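24/6/25

Acordei antes das seis com a cabeça já dentro da igreja. Ontem a Celeste Figueiredo emprestou-me finalmente o caderno de levantamentos do pai, e passei metade da noite a comparar as cotas dele com as minhas. Batem certo quase todas! Só na abside há uma diferença que não percebo, e é claro que foi logo para lá que corri de manhã, com a fita, o nível e duas maçãs no saco.

A abside de Tusari é uma maravilha. Em planta parece um semicírculo perfeito, mas não é: o lado norte abre um bocadinho mais, como se o mestre tivesse mudado de ideias a meio (ou de mestre, diz o Adelino). Medi 772 centímetros de vão junto ao pavimento e o caderno dá menos uma mão-travessa. Ora, o caderno mede ao nível das impostas. A parede inclina-se para dentro enquanto sobe, e eu andava há semanas a tratá-la como se fosse a prumo. Que alegria estúpida, estar sentada no chão frio a rir sozinha por causa de uma parede torta.

O Adelino Sequeira apareceu às dez com a escada grande e subimos à vez para ver os cachorros da cornija. Há um com uma cara de boi, outro com um rolo que eu jurava ser um barril, e um terceiro tão gasto que cada um de nós lhe viu uma coisa diferente. Ele insiste que são do século XII, eu inclino-me para um pouco mais tarde — os chanfros não me convencem. Discutimos isto até ao almoço, com muito gosto, e ninguém cedeu.

À tarde, as juntas da nave. O Roald Eklund tinha-me escrito em março a pedir que olhasse para as siglas dos canteiros, e hoje a luz entrava de lado e elas saltavam da pedra. Já vou em 256 registadas, quase todas na parede sul. A que mais se repete é uma espécie de seta com a haste partida, e encontrei-a também no arco triunfal, bem alto, onde nunca tinha olhado. Se for o mesmo canteiro, então o arco e a parede são da mesma campanha, e o artigo da Clementina Leitão (que adoro, e que li tantas vezes que a lombada se desfez) precisa de uma nota de rodapé. Uma notinha só. Vou escrever-lhe amanhã com muito jeito.

Desenhei o portal até já não ver o lápis. As arquivoltas continuam a fugir-me, faço-as sempre demasiado redondas. O Tõnu Zariņš diz que se deve desenhar primeiro o vazio e depois a pedra, e hoje experimentei, e saiu melhor, sobretudo a aduela do fecho.

Para amanhã: repetir a medida da abside a três alturas, levar papel vegetal, pedir a chave da torre. Comprar pilhas para a lanterna. E perguntar à Celeste se há um segundo caderno, porque este acaba a meio de uma página, com o campanário por fechar e uma cota sem número
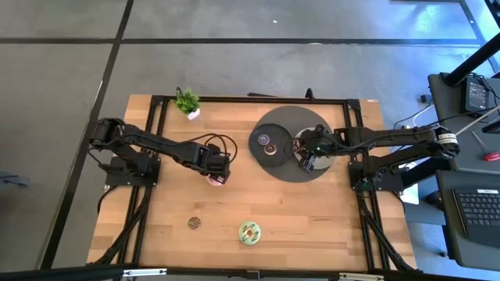

e o pai dela não era homem de deixar uma cota sem número. Tenho quase a certeza de que continuou noutro lado. Se aparecer, fico cá mais uma semana, já decidi.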